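Tusirach Travel Club
Minutes, May 28, 2022

Marietjie Du Plessis took the chair. The March minutes were agreed with one spelling corrected.

Spring city break. Edileuza Vasconcelos presented the Driltico quote of £291 a head for 4 nights. Marietjie asked what "central hotel" meant, as last time it meant almost an hour on a bus. The brochure does not say. The "free" market tour seems to end at a shop, and members doubted it was free in any useful sense. Edileuza to ask for the hotel's address in writing.
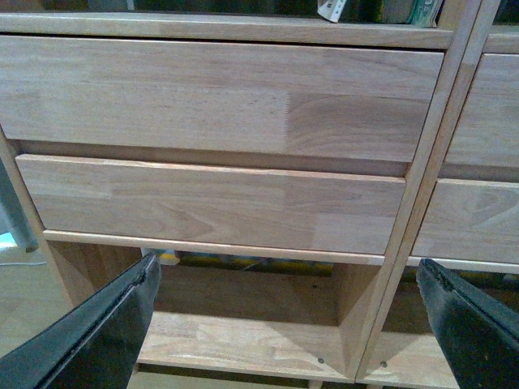 Pale wood shelving unit with drawers.

Food evening. Shirazi has offered a set menu of nine dishes. Two members thought this was mostly bread. No deposit to be paid until a menu is seen.

Ekell day trip. Described by the operator as "unspoilt". Marietjie wished to know by whom. Held over.

Any other business: none.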